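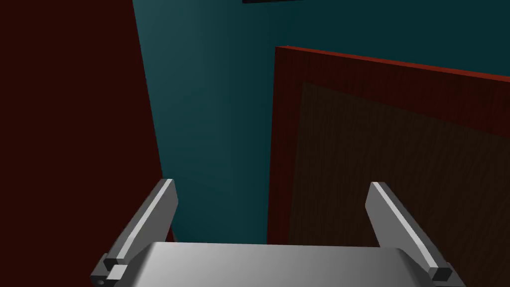

Chenxi Zhong wants to know why the controller gets signed off before the planner when the planner is the part that changed. Fair question! I do it in that order every time and I've never written down why, so it goes into the comments this round. If the gains are off, I end up blaming the planner for wobble it didn't cause, and I've lost whole afternoons that way.

Pre-release safety checklist, Mevham motion stack
Run in simulation, kitchen set
Checked by: Mark Anthony Catacutan
Date: 23 January 2020

1. Controller

1.1 Joint limits loaded from the config and not from the defaults
PASS. I printed both and compared them line by line. Last November we ran for days on the defaults, so I'm fussy about this one.

1.2 Velocity clamp holds when the command is silly
PASS. Sent it commands way over the limit and it clamped every one. The warning only goes to the debug log though, and I'd like it somewhere a person might read it.

1.3 Stop command honored mid-trajectory
PASS, with a grumble. It stops inside the 50 ms we allow, but if you send a second stop while the first is still being handled you get an ugly stack trace. Nothing moves, it's just noisy. Ticket is open.

1.4 Gripper open and close commands rejected while a fault is active
PASS.

2. Perception

2.1 Wrist camera transform matches the model
PASS. Both fingers should show up in the wrist view, one on each side with the gap between them, and they do. If you only see one, go back and check the mount offset before you touch anything else.

2.2 Large plain surfaces don't vanish from the collision map
FAIL the first time, PASS after a fix. Flat walls with no texture were getting filtered out as background (thanks, overeager outlier filter). The panel with the wood grain came through fine, which is how I missed it on my first look. Please rerun this whenever somebody touches the filter settings.

2.3 Stale depth data times out
PASS. I froze the feed and the planner refused to plan. Lovely.

3. Planner

3.1 No path clips the fingers or the palm through a cabinet panel
PASS on 900 planned approaches, zero contacts flagged. The palm is wide and it's the palm I worry about in tight spots, so I turned on its collision shape in the viewer and watched a bunch of these go by with my coffee.

3.2 Planner gives up politely
NOT YET. It hit the time limit on 34 of the starts and returned an empty path with a success code. An empty path with a success code! The executor ignores it today, but I don't want to lean on that. I'm holding the release for this one.

3.3 Same seed gives the same path
PASS on my machine, PASS on the build server. Chenxi, could you try it on yours? You have the newer math library and I'd love to know.

4. Tooling

4.1 Logs contain the build hash
PASS. This run is build 1145.

4.2 Replay tool opens the logs from this build
PASS, but slow - go make a sandwich.

4.3 Checklist stored next to the logs
PASS once I save this.

Status: on hold for 3.2. Everything else can stay signed as it is unless the fix reaches into the controller, and then section 1 gets run again from the top.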